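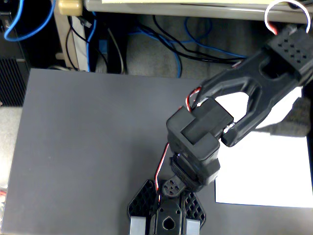

I had promised Adanech Gebreyes a letter, a proper one, on paper, with my actual handwriting in it, and I'd had since before Easter to write it. She was going to be 75 in July. Her daughter rang me from Zidville and said no presents, Mum doesn't want any more vases, she wants everyone who ever lodged in the house at Drasley to write down something they remember, and it's all going in a big book. Lovely, I said. Leave it with me! And then I did what I do with everything, so there I was on 15 Jun 2024 with the grey board cleared of its usual mugs, and a white sheet of paper lying on the right-hand side of it, and I'd got as far as taking the lid off the pen.

You have to understand that I'd lodged with Adanech for 2 years and there was plenty to choose from. I could have done the flood. I could have done the Christmas when the oven door came off in my hands and we ate the whole dinner in instalments, out of one frying pan, with her brother singing. I could have done the goat, although it wasn't our goat, and I was only ever holding it for someone.

The trouble was the thing I kept thinking of, which was the teapot, and I had never told her about the teapot.

So I put the kettle on. Then I went and sorted the airing cupboard for a bit, and found a pillowcase that I'm fairly sure was hers (blue, with a darned corner), and that didn't help at all. I came back and sat down and the paper was where I'd left it.
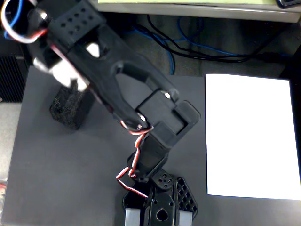
It was a brown teapot, nothing to look at, with a chip on the spout that made it pour slightly to the left. She'd brought it from her mother's house and she used it every single day. I broke it in my second month. I was drying up and talking at the same time, which my own mother always said would be the end of me, and I turned round to make some point or other and it went off the edge of the drainer and that was that. Adanech was out at work. I remember standing there with the lid in my hand. The lid was fine.

Well, any normal person would have said sorry. I got the bus to Kumsa instead. Kumsa was the second-hand place by the old station, three floors of other people's wardrobes, run by a man who wore his coat indoors all year. I went through every shelf of crockery in there and right at the back, behind a fondue set, was the same teapot. I mean the same one. Same brown, same fat shape, same little knob. It even cost next to nothing. The only thing it didn't have was the chip.

I did the chip myself, on the back step, with a nail file and then, when that did nothing whatsoever, with a hammer. Don't ever do this. I wrapped it in a towel and tapped it and looked, and tapped it and looked, and by some miracle a bit came off the spout about where it should. I washed it. I left tea in it overnight to brown the inside. I put the old lid on, and it fitted.

And she came home, and she made tea, and it poured slightly to the right.

She never said anything. She held the pot up for a moment, and moved the cup over, and poured, and asked me how the interview had gone. I've thought about that moment more than I've thought about some entire years. Did she know? She must have known. Or she thought she'd gone mad. For the rest of the time I lived there, she moved the cup over.

So that's what I had to write, and how do you start a letter like that? Dear Adanech, happy birthday, I am a liar. I fiddled with the lump of black foam instead, the one that came in the Botura box with the new lamp and that I've never thrown away because it's very good to lean on when you've got a sore wrist. I turned it longways, then crossways, then on the slant.

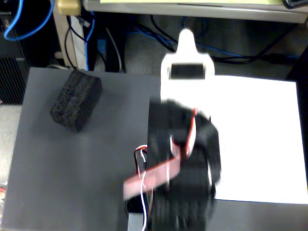
*The black foam block on its slant, with the white sheet over to the right and all those cables on the floor behind.*

I also had a long look at the floor under the desk, where the black cables have got in among the blue ones, and I told myself it would be irresponsible to write to anybody before I'd sorted that lot out. I got down on my knees. I pulled one. Something beeped in the other room, so I got up again.

Then I rang my sister, who told me to write about the goat.

"Everyone's going to write about the goat," I said. "Everybody was there for the goat."

"Then write about the teapot."

"How do you know about the teapot?"

"You told me at the time. You rang me from a phone box, crying. I told Adanech at your leaving do."

I had to sit down, and I was already sitting down. All those years! I asked what she'd said, and my sister said she couldn't remember, she thought she'd laughed, there'd been a lot of people in that kitchen and somebody had just put the samosas out. Then she said her bath was running and went.
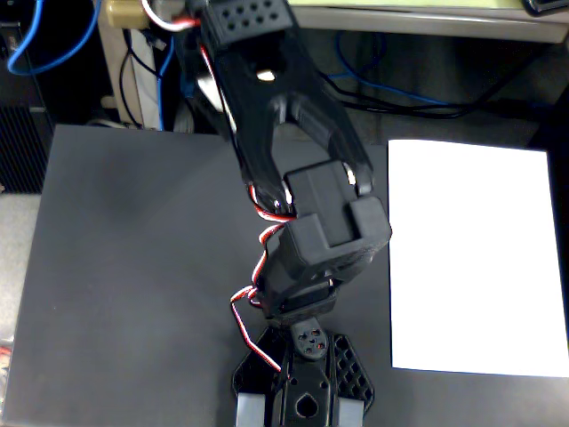

I wrote the letter twice in my head before I picked up the pen. The first one was very dignified and had the word "forgiveness" in it. The second one was mostly about the man in the coat. What went down in ink was somewhere in the middle, and it took me until it was getting dark, and my handwriting goes steadily downhill towards the right like everything I've ever written. I counted the words afterwards, on my fingers and then with a pencil, dotting every tenth one. It came to 1,153, over both sides, and the last few lines were so squashed I had to go round the corner and up the margin.

I didn't leave out the hammer. I put in the fondue set too, and the phone box, and I said I was sorry about her mother's pot and that I should have told her on the day, standing there with the lid.

Her answer came just after the party, in a padded envelope with more than 7 stamps on it, none of them the right value. She'd written on the back of a gas bill. She said thank you, the book was very heavy and her daughter had put the goat on the cover. She said her mother's teapot was in Zidville, on top of her wardrobe, where it had always been kept safe for best, and that the one I broke she'd bought herself at Kumsa, the week before I moved in.

She wanted to know if I still had her pillowcase.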